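Aleksi Ahonen
Textile sorting, small-scale. A thread on getting mixed soft goods out of one cardboard box and into places where they can be found again.

1/ The category is "soft small items": cloths, knits, hair ties, straps. They share one property. They don't stack. Folded or not, they settle to the bottom of whatever holds them, and the thin ones go first.

2/ My previous method was a drawer. It held 60 items in April, and I could reliably locate the top layer. The drawer is now used for batteries and tape.

3/ Current method: one open box on the kitchen table, everything in, then everything out by type. The table stays in use during the process, so the cups and the thermos get pushed to the back.

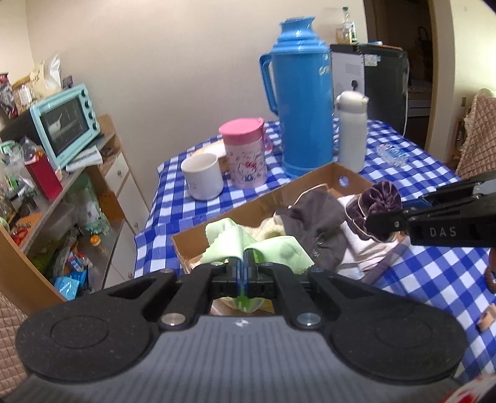
PRURNVILLE, April

4/ Box contents by type: woven cloth, knit fabric, straps. The pale green cloth goes near the front, the cream knit behind it, white cloth folded at the side. Straps are allowed to hang over the rim. A strap inside a box will wrap itself around the nearest knit.

5/ A box with a hand hole is preferable. It can be pulled along a shelf with one hand, and on a high shelf the hole is the only part I can reach.

6/ Box size matters more than box quality. I tried a large storage tub from Trendby and used it for one month. Too deep. Anything below the first layer was effectively in long-term storage.

7/ Velvet is handled separately. It picks up lint from knits and holds on to it through a wash. The purple velvet goes in last or gets its own bag.

8/ Cloths with pinked edges don't need hemming, but they do shed a little if they are pulled out by a corner. Pick them up from the middle. The zigzag catches on loose knit as well, so I keep the two apart on the table.
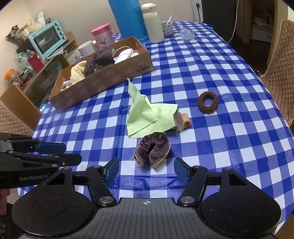
9/ Sorting order, after some trial: largest cloths first, then knits, then anything ring-shaped. Rings are left flat until the end and threaded onto a dowel. The dowel is 40 cm long, from Irnel, and was sold as a curtain part.

10/ Time for a full sort is 5 minutes if the table has been cleared and more than double that if it hasn't. Most of the difference is moving mugs.

11/ On tablecloths: a check pattern is useful. I fold to the lines and get the same width each time without measuring. A plain cloth gives no reference, and a heavy floral one hides small items completely.

12/ Cables do not belong in this category. They end up in the box anyway. Remove them before folding anything, or they come out with a sleeve attached.

13/ Labels: I used the Pathirana cloth tags for a while. The adhesive failed on fleece and held on cotton. For the box itself, a marker on the short side is enough.

14/ Next is the shelf by the toaster oven, mostly snack packages. Rigid and semi-rigid goods follow different rules, so that will be a separate thread.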